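The Long Quarrel Over Office Coffee

Sterville has 32 places to buy a cup of coffee and, until last May, one place where you could drink it for free and complain about it for nothing. That was the break room at Flellent, a maker of filing software, where for years everyone paid into a jar and took the result like medicine.

Then management decided to be generous. The jar went into a drawer, and in its place came a survey with 30 questions, one of which asked staff to rank their feelings about foam. I have covered two mayoral recounts in this town and neither produced as much bad blood. People who had shared a wall for ten years learned that the other side of it was occupied by a decaf drinker.

Accounting wanted a limit of 200 cups a week. Sales drank that by Tuesday lunch, or so Accounting claimed, in a memo with a chart.

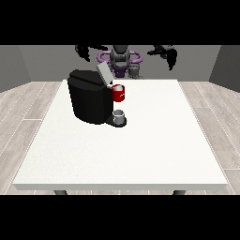 Kam-wah Huang thinks the whole fight was about the jar. When you paid your quarter you could grumble with a clear conscience, she told me, and free coffee took that away from people who had very little else going on before ten in the morning.

The jar is back now. Last I looked, it held three quarters and a button.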